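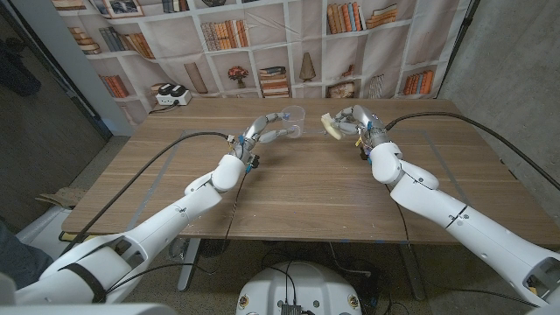 Should demonstrations with a failed grasp be deleted from the set before upload?

Keep them, but set the outcome field to "fail" and leave them in the same folder. The loader skips failed episodes during training, and we use them later for the success classifier. Delete an episode only if a stream is missing.

Ticket: Cup and sponge episodes rejected at ingest, wrist stream out of step
Status: Resolved
Component: Dedilgate recorder, ingest check
Opened by: Gaëtan Lefèvre

Problem
The cup and sponge task is set for 2,000 episodes. After the recorder update in March, ingest started rejecting episodes with "stream offset over limit". Head camera and joint data line up. The wrist camera lags by 8 frames at the start of an episode and 9 by the end. The limit is 2.

Steps to reproduce
Start the recorder, load the cup and sponge task, record one full episode, run the ingest check on it. Fails every time on the Vidal workstation. The same build passes on the spare machine.

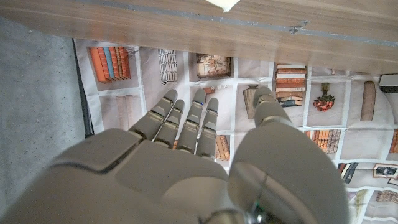 Dralon Manipulation Data Team - Recording Support

Log

09:10 - Swapped the wrist camera cable. No change.

09:40 - Moved the wrist camera to its own USB controller. The lag at the start is still 8 frames, so bandwidth is not the cause.

10:25 - Compared the config files from both machines. The workstation has the wrist stream stamped on arrival. The spare machine stamps it at capture. The update wrote a new default and did not keep our setting.

10:50 - Set wrist_stamp back to "capture" and restarted the recorder. The start offset is now 0. There is still a drift of one frame by the end, inside the limit.

11:30 - Gaëtan asked if the drift will be a problem on longer tasks. It could be. Clock sync on the workstation was turned off, so I turned it on and recorded again. No drift on that episode.

13:15 - Second issue, found while checking. The task file still had the old start pose for the right hand, left over from the Skiline tests. Loaded the current one. Start pose for this task is both hands clear of the objects, cup and sponge both on the table.

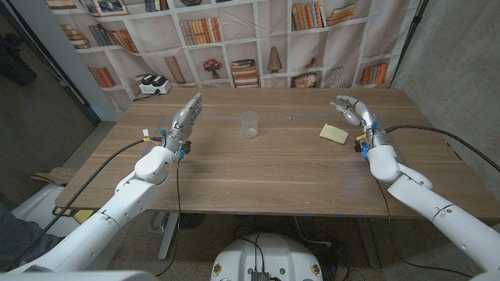
Cup and sponge on the table, hands off both.

13:50 - Recorded a short batch with the new settings. All passed ingest.

Rejected episodes
These can be saved. The arrival times are in the raw log, and the restamp script in the tools folder will rebuild the capture times from them. Run it on a copy - it writes over the input file. Gaëtan will run it on the rejected folder and send them through ingest again.

Follow-up
Recorder updates should not replace local stamp settings. Filed separately with the Dedilgate maintainers. Until that is fixed, check wrist_stamp by hand after every update.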